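I'd met Sang Chu exactly once before, at a noisy dinner, where she told me she was teaching robots to stamp forms and I laughed, and she didn't. So when she invited me up to the Grurnard lab one Sunday in February I said yes straight away (and brought biscuits, to make up for the laughing).

"Stamping is a lovely problem," she said, before I'd got my coat off. "You have to press hard enough, let go at the right moment and not drag. People learn it when they're tiny, with potato prints! Arms are terrible at it."

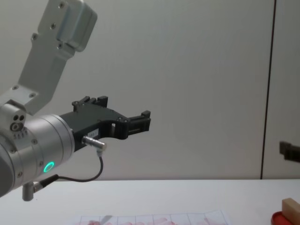 One of the two arms over the table at Grurnard, with the printed grid below.

The project is called Mudix, and the idea is simpler than I'd feared. A person steers the arms through the job over and over, the recordings go into a learning model, and then the model has a go by itself. The bit Sang is excited about is what they do with the bad tries. Most groups she knows bin them. Mudix keeps the lot, smears and all, and marks the moment each one started to go wrong.

"We have 1,766 recordings," she told me, "and my favourites are the ugly ones. A clean stamp tells you it was fine. A smear tells you which way you were sliding."

I asked whether the grid was there to make it harder. She called across to Nikola Domański, who looks after the hardware and had been quietly eating my biscuits.

"The grid is a ruler, really," he said. "You can look at the sheet and see where the mark landed and which line it crossed. I wanted something I could read without opening a laptop."

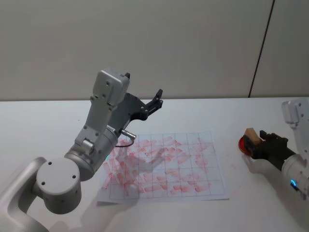

So does it work? Sort of, and I liked them both for saying so. Trained on the good tries only, the model managed 3 clean prints in a run of 20. With the bad ones added and labelled, it got to over half, which made Nikola do a small dance, according to Sang. (He says it was a stretch.)

"Pressure is still our weak spot," she said. "The camera can't feel anything. It sees the stamp arrive and then it's guessing."

Next they want to try the same labelling on peeling stickers, and Nikola is already dreading the glue. I've been promised a go at steering when they start.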